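Home About Recipes House Stuff Archive Contact

Packing up the toy food

Quick one because the kettle's on and I have 20 minutes before I need to be out the door.

We are finally clearing out the play kitchen. It's been on my list since May. The kids are past it, mostly, and my cousin in Furkham has a three year old who will lose her mind over it. So this week is bagging week. The stove and the little sink went already – Santino Barrientos took them over in his truck, bless him, he wouldn't even take gas money. Which leaves the small stuff. So much small stuff.

I had a plan. Boxes, labels, one box for fruit and veg, one for dishes. Went down to Rimstead for boxes and they wanted silly money for the nice ones with lids so I came home with nothing and a sandwich. Bags it is.

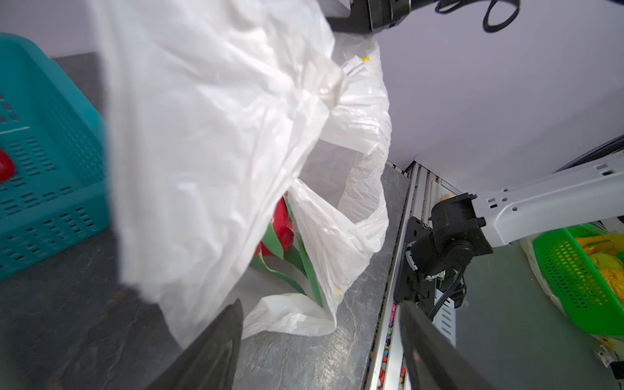 Toy food is weird to pack. It weighs nothing and takes up all the room, and every piece has some odd shape that catches on the next one. I started with the big pieces so they'd sit at the bottom, like the shiny red one with the green leafy bits curling round it. Is it a dragon fruit? Is it a pepper? We have called it both, and my youngest used to serve it in soup. The teal basket is where things wait their turn. I like a basket with holes for this, you can see what's left without digging, and crumbs fall out insted of building up in the corners. Wash it first though. I didn't, had to stop and go back.

Things I found while sorting, in no order: a real walnut, a hair tie, a Forora loyalty card that expired ages ago, half a crayon. Also 5 plastic eggs, all of them missing their other halves. I kept the eggs. Don't ask me.

Then the usual arguing with myself over what stays. I said I'd keep one thing per kid and I'm already over. The wooden toast is staying. The tea set is not staying, it leaks, it has always leaked, we had a puddle on the rug every weekend for a year.

Bags – I have a drawer full. You know the drawer. I save the good ones from shopping and then never use them because they're "good", so this felt like a real moment. Went with the lemon slice one, yellow and green, handles you can get a hand through. Much more cheerful than a trash bag when you're giving somebody a present, sort of a present. Thin, so I'll put a second one inside if it starts to stretch.
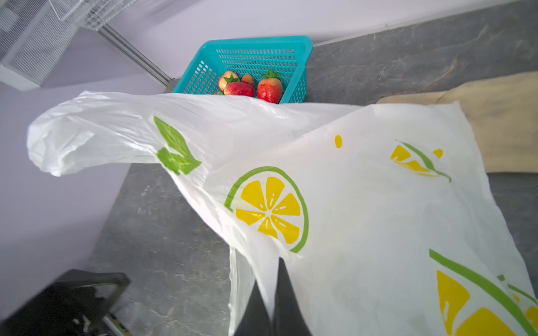

What's left to do

Dishes and the tiny pans. The cash register, if I can get the batteries out (the screw is stripped, of course it is). Text my cousin and ask if she wants the apron too. Mrs. Zúñiga next door says she'll have the jigsaws, the 800 piece one included, brave woman, so those go in a seperate pile by the door.

Kettle's done. More tomorrow if I find the screwdriver.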